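Notes from the upstairs bathroom

So I finally got round to the job I've been dodging since March: giving our bathroom a proper going-over, top to bottom. I set aside a morning, put the radio on, and started with the shower, which is the part I like least (all that glass!). I've been using Skilo on the panels and a squeegee after, and a soft cloth on the metal bits so they don't get scratched up.

The wall tiles are the easy part. They're big beige ones with a wavy, marble-looking pattern, and I love them more every year, mostly for how few grout lines there are to scrub. Mahfuz Bandara wrote in after the last issue to ask if vinegar is OK on this sort of thing. On real marble, please don't! It'll etch. Warm water and a drop of dish soap does me fine, and I do the vanity top the same way, drying it as I go.

Then there's the door. I went back and forth on painting it white, and I even had a quote from Ostalico for $525, but I just can't do it to that red-brown wood. It matches the casing and it goes so nicely with the vanity cabinet. A dry cloth along the grooves of the panel molding, a quick wipe of the handle, and I was done in time for lunch. 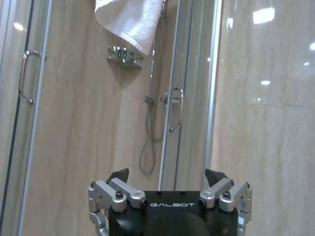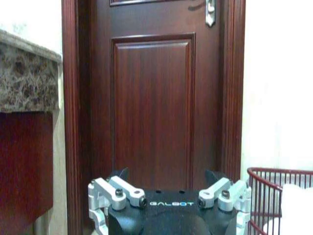 The upstairs bathroom: shower wall first, then the door and vanity.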